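그리퍼 두 개 중에 뭘로 갈지 조언 부탁드려요 (손목 카메라 브라켓 문제도)

**Florencia Montecinos**

팔 두 대로 양팔 작업 돌리고 있어요. 지금 그리퍼는 Stonell 2지 기본형이고 Clollbridge 걸로 바꿀까 고민중입니다. 작업은 단순해요. 원통 집어서 컵에 넣기, 컵 옮기기, 한쪽 팔에서 다른쪽으로 넘겨주기.

증상:

- 원통 옆으로 잡으면 손가락 안에서 살짝 돌아감. 힘 올리면 플라스틱 컵 잡을 때 찌그러짐
- 손목 아래 브라켓이 길어서 컵 쪽으로 내려갈 때 부딪힘. 특히 낮은 자세
- 케이블이 6번축 돌릴 때 당겨짐. 커넥터가 두 번 빠졌어요

무게는 브라켓 포함 978g 나옵니다. Clollbridge는 700g이라 끌리는데 스트로크가 100mm라서 컵 방향에 따라 애매할듯. 써보신 분? 12월 전에는 정해야 해서 급합니다.

---

**납땜하다만사람**

둘 다 써봤음. 결론부터 말하면 그리퍼 바꾸지 말고 손가락 패드부터 바꾸세요.

원통 도는 건 접촉면 문제예요. 평평한 패드로 둥근 거 잡으면 선접촉이라 당연히 돌아감. 실리콘 얇은 거 붙이거나 V홈 파인 팁 출력해서 끼우면 힘 안 올려도 됩니다. 저는 V홈으로 132번 반복 돌렸고 돌아간 건 초반 몇 번, 그것도 팁 나사 덜 조인 탓.

Clollbridge는 가벼운 건 맞는데 제어기 응답이 느려요. 닫힘 명령 주고 실제로 닫히기까지 텀이 있어서 넘겨주기 할때 타이밍 다시 다 맞춰야 함. 양팔이면 더 귀찮습니다. 단품 집기만 하면 괜찮고요.

---

**grimano_user**

Grimano 쓰세요 그게 제일 나음

---

**수요일의토크**

패드 얘기는 윗분 말이 맞고 브라켓이랑 케이블만 보탤게요.

1. 브라켓: 아래로 튀어나온 길이를 줄이든지, 접근 각도를 세우든지 둘 중 하나. Gallardo 쪽 도면은 짧은 버전도 있어요. 대신 화각에서 손끝이 좀 잘림. 카메라 각도 다시 잡고 핸드아이 캘리브레이션도 새로 해야 됩니다
2. 충돌 모델에 브라켓 넣으셨나요? 이거 빼먹는 사람 많음. 플래너는 그리퍼만 알고 있으니까 컵 옆으로 그냥 내려가요. 박스 하나로 대충 감싸도 됩니다
3. 케이블: 루프 여유를 손목 뒤쪽에 크게 주고, 커넥터 바로 앞에서 타이로 한번 고정. 당기는 힘이 커넥터로 안 가게요. 너무 꽉 조이지는 마시고

저희 세팅에서 원통 잡은 자세 하나 올려요.

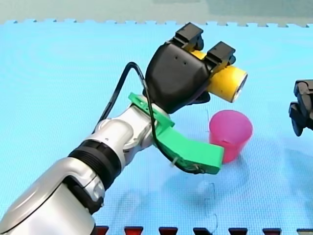
*옆으로 잡은 노란 원통. 초록 브라켓 끝이랑 컵 사이 간격, 케이블 루프 참고*

이 정도로 붙으면 저는 손목을 좀 더 세워서 들어갑니다. 힘 설정은 원통용 컵용 따로 프리셋 두는 게 편해요. 하나로 맞추려다가 시간 다 날렸습니다.

---

**Florencia Montecinos**

와 충돌 모델에 브라켓 없었네요... 바로 넣었습니다. 패드는 목요일에 V홈 출력해서 끼워볼게요. Clollbridge는 일단 보류. 짧은 브라켓 도면 이름 혹시 아시면 남겨주세요!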